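Music 223: Ensemble Practice and Repertoire
Unit 4 Handout — The Inner Voices of the String Quartet

Reading for this unit: Schumacher, Notes on Quartet Playing, the chapter on the second violin and viola. Students should bring a marked copy of the Prenirberg edition to the seminar.

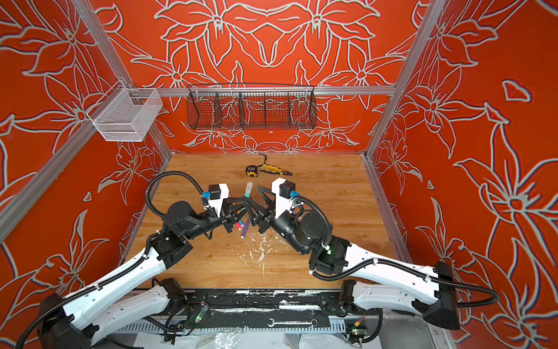
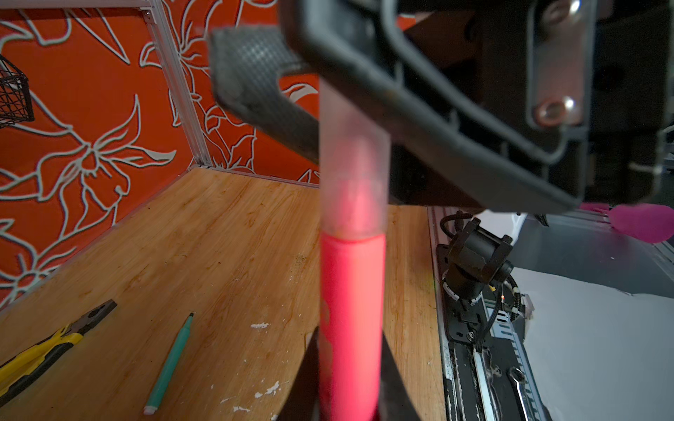
Leilani Boateng remarks in her rehearsal diary that the second violin "spends a whole evening deciding how long an eighth note should be," and that a quartet which skips this work will sound untidy however well its first violin plays. Her view is the starting point for the present unit.

1. Role of the second violin
The part moves between three duties: doubling the melody at the octave, supplying repeated notes beneath it, and answering it in dialogue. Students should mark each change of duty in pencil before the first rehearsal.

2. Role of the viola
In slow movements the viola often carries the third of the chord. Intonation is therefore judged from the cello upward — the first violin is tuned last. Where the viola takes the bass line, the cello part should be studied alongside it.

3. Bow distribution
Repeated accompanying notes are to be played in the lower half of the bow unless the score directs otherwise. All four players should agree on the contact point and record it in the parts.

4. Listening
The Nira Quartet's recording is held in the music library under shelf number 1044. Compare the opening of the slow movement with the version by the Genent Quartet, paying attention to the length of the upbeat.

Written work
Submit an essay of no more than 3000 words on one inner part from the set repertoire. Measure numbers must be given for every passage discussed. Essays are due in August, before the final coaching session.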